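Frida Østergaard Talks Zunitgate, Quiet Pianos and the Song She Almost Left Off
Posted 7/16/23

I was supposed to get half an hour with Frida Østergaard. We went well past that, mostly my fault, because I kept asking about reverb and she kept answering (bless her). She was at home with a pot of coffee and a head cold, two weeks off the end of a tour playing keys for the Dasteo people, and she sounded happy to be talking about her own songs for a change.

Her third album, Zunitgate, comes out in August on Totico. I've had it on repeat for days and I still can't decide if it's a folk record with synths on it or the other way around. She can't either.

"My mother calls it the church one," she told me. "There's no church on it! There's one organ, and it's a little plastic organ with a broken F sharp. I wrote around the F sharp."
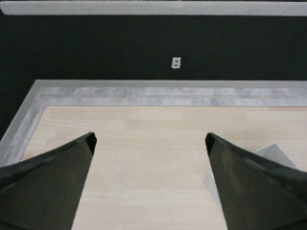

Starting over at the piano

The first version of the album was a full band record. She had it tracked, she had rough mixes, and then she went for a long drive with it and got home in a terrible mood.

"Everybody played great and I hated it," she said. "I sounded like a guest. So I called Totico and told them I needed 3 more months, and there was this long, long silence on the phone."

They gave her the time. She went back to an upright piano she'd bought from a dance school, stuffed felt behind the hammers and played everything so softly that you can hear the pedals creak all through the opener, "Slow Ferry." I love those creaks. I asked if anyone tried to talk her into cleaning them up.

"The mastering engineer sent me a very polite email," she said, laughing. "I wrote back one word."

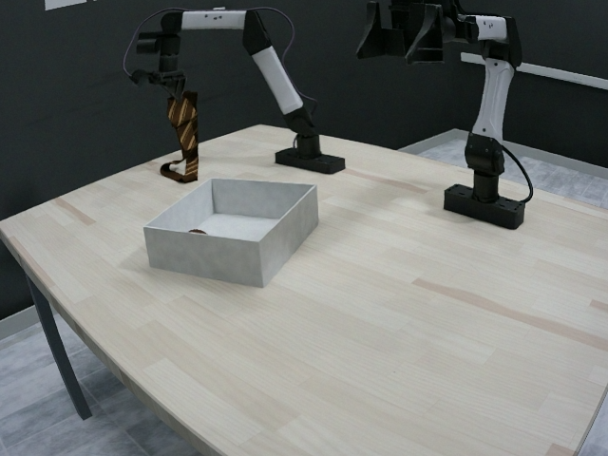 Some of the band stuff did survive. The drums on "Harbor Talk" come from the original sessions, slowed way down, and the bass on the title track is a first take from before anybody had agreed on the key. She had 92 rough recordings on her laptop by the end, counting voice memos, and ten of them made the album. I wanted to know what happens to the rest.

"Some are just me humming in a parking lot," she said. "Nobody needs those. But there's a waltz I feel bad about. I play it at soundcheck so it doesn't get lonely."

We got onto the singing, which is the biggest change for me. On her last record she doubled pretty much every vocal line, and it had a kind of shimmer that I liked a lot but that kept you at arm's length. Now it's one voice, close up, with the breaths left in. On "Þorgeirsson" (named for the street sign outside an apartment she rented one winter, she says, and she never did find out who he was) she sounds like she's sitting on the end of your bed.

"I was scared of that one," she said. "I took it off the album twice. Then I played it at a tiny show, maybe the quietest room I've ever been in, and a man in the front row took off his glasses and just held them. I put it back on that night."

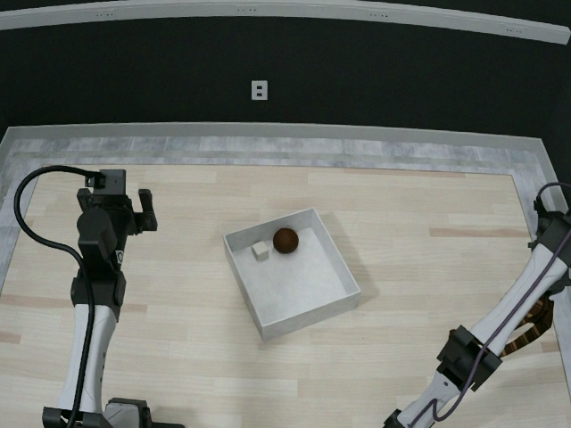 I brought up tempo, too, because I'm a nerd and I'd sat there tapping along. "Lanterns" is the only thing here you could dance to, and it runs at 113 beats per minute, which she confirmed with some pride.

"It was a ballad for a year! Then I sped it up as a joke while I was waiting for a cable, and I got goosebumps. I was almost annoyed. All that work on the sad version."

Will we hear the sad version? She made a noise that I'm going to choose to take as a yes.

As for shows, she's keeping it small in the fall, rooms of 200 people or fewer, just her and a cellist and the plastic organ. She's nervous about the organ. It doesn't like travel, and the man who used to fix it has moved away. She has been learning to solder from videos and has burned a hole in her good sweater.

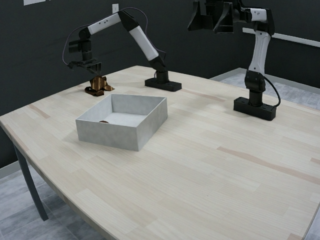

Two robot arms and an open gray box on the table.

Before we hung up I asked what she's been listening to, and she said nothing with words in it, mostly old harp records and the dishwasher. Then she asked me which song I skip. I told her the truth (it's track seven, sorry) and she said her brother skips it too, and that they've argued about it all summer.

Zunitgate is out in August on Totico, on vinyl and everywhere you stream.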